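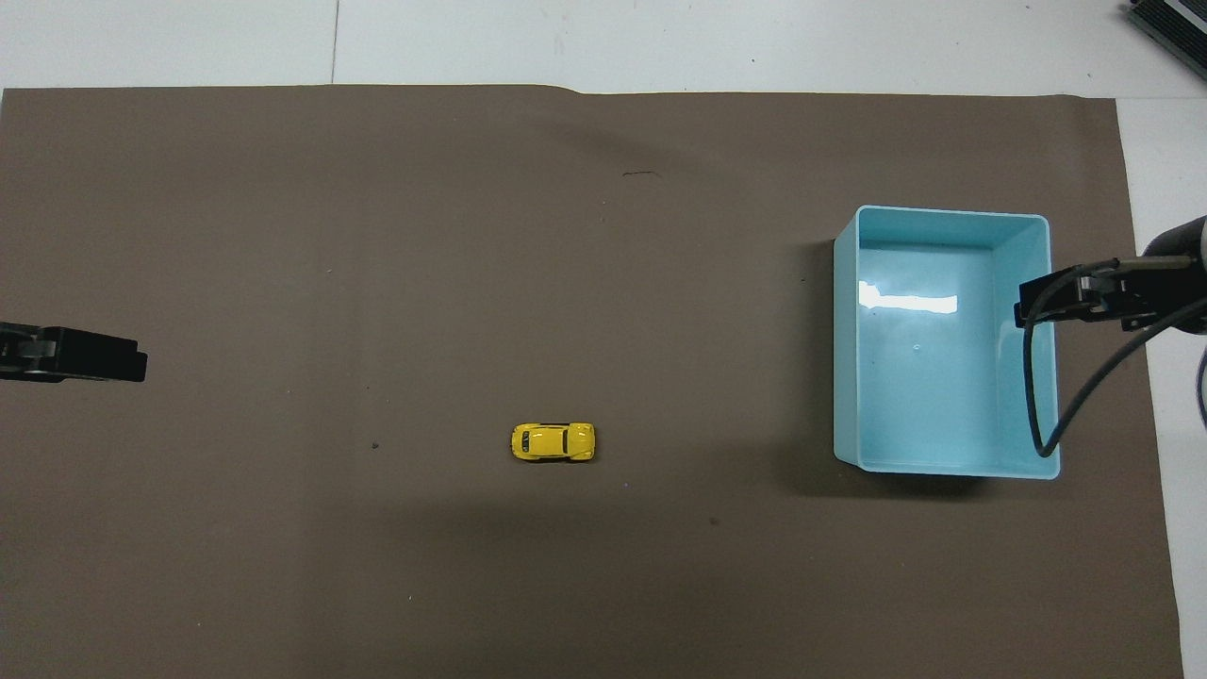
The Long Way to Gedley

My brother-in-law holds that there was once a well in Gedley that told the truth, and that our family owned it. He married into the family, so I don't know where he gets the "our".

He had been at the papers again. My aunt left two boxes of them when she died, and I had put them in the loft on the grounds that anything worth having would have been sold by my grandfather. He got them down in June while I was at work. When I came home the kitchen smelled of mice and he was standing at the table with his reading glasses pushed up into his hair.

"1710," he said. "Look at that."

I looked. It was a receipt, or a copy of a receipt, for the repair of a rope. The hand was brown and leaned over so far it was nearly lying down.

"It says rope," I said.

"For the well."

"It doesn't say well."

"What else in Gedley would have needed a rope?"

I could think of plenty. Cows, for a start. A church bell. A thief. But he had that look he'd had about the greenhouse, and the greenhouse had cost us a whole spring, so I put the kettle on and let him talk.

The story went like this. You leaned over the well and asked it a thing, and if the thing was so, your voice came back. If it wasn't, you got silence. People walked from Sodon to ask about wills and babies. A man called it a liar and it never spoke to him again, though he lived another forty years next door. I said that was an echo. I said an echo depends on how loud you shout, and that people shout louder when they're sure of themselves.

"You would say that," he said.

He wanted to drive over. I said I'd go if we stopped somewhere decent for lunch, and we stopped at the Tiedemann, which used to be decent. The soup had a skin on it. He read to me from a photocopy while I ate the bread. The well, he said, was mentioned in a deed as lying 200 paces from the mill.

"Whose paces?"

He didn't answer that.

Gedley is one street and a bend. The mill has been turned into flats with a keypad on the door and a sign saying Grukano Homes, and the sign was the only clean thing in the place. We stood with our backs to the keypad and he began to pace. He has long legs and he was taking it seriously, so he went off like a heron, and I followed with both the coats. He went past the phone box, past a garden with a trampoline in it, and fetched up in front of somebody's garage.

"It'll be under there," he said.

"You went that way because the road goes that way."

"The road goes this way because of the well."

A woman came out and asked if we were from the council. He told her everything. I watched her face, expecting her to go back in, but she folded her arms and heard him through to the end, and then she said there was a well, yes, only it was round the back, and her husband had put a lid on it when the children were small.

I will say that I didn't care for this. I had been looking forward to the drive home.

The lid was a paving slab. The two of them shifted it a foot or so, and she told me to mind the nettles. There was a hole. It was a hole with brick round it and a cold smell coming up, and no rope, and nothing to show it was any older than the garage. I pointed this out. She said the bricks were old. I said all bricks look old if you leave them outside.

"Go on, then," he said. "Ask it."

"You ask it. It's your well."

He got down on his knees in his good trousers and put his head over. I thought he would ask about the family, or the deed. There was a long gap in which I could hear a radio from one of the flats.

"She's happy enough," he said into the hole.

He didn't shout it. He said it the way you'd say it across a table, and my sister has been gone three years this winter.

It came back. Not all of it. The end of it came back, a bit late and lower down.

The woman looked at the nettles. He stayed where he was for a while and then asked for a hand up, and I gave him one, and we pushed the slab over.

In the car he wanted to know what I made of it. I said it was a brick tube with water at the bottom and that it would have said the same about anything. He nodded. He had mud to the shin on both legs and he'd got it on the mats.

"You could have tried it with something else," he said. "To prove it."

I told him we'd have hit the traffic at Sodon.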